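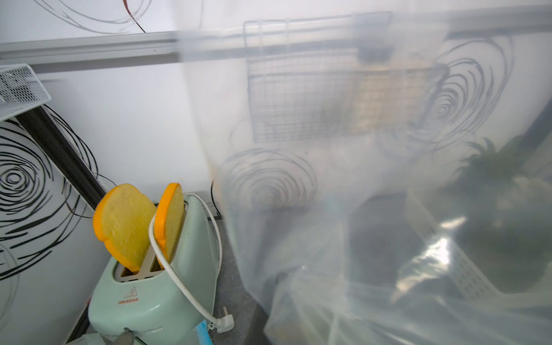
Does a play kitchen toaster need to be fixed to the bench? The Jolton guide claims it holds by its own weight, but we'd fix it, as a hard tug on the lever will shift most of them.

4.2 Fitting the toaster (part 39)

1. Wipe the bench. The "self-cleaning" finish still collects grey fluff.
2. Press on the two pads supplied and wait 18 minutes. The box says instant grip. We doubt it.
3. Drop in the bread and try the lever.

Note: Plelholm slices are sold as a universal fit. Test one before buying more.

Caution: Keep plastic packaging and loose cords away from small children, whatever the age label says.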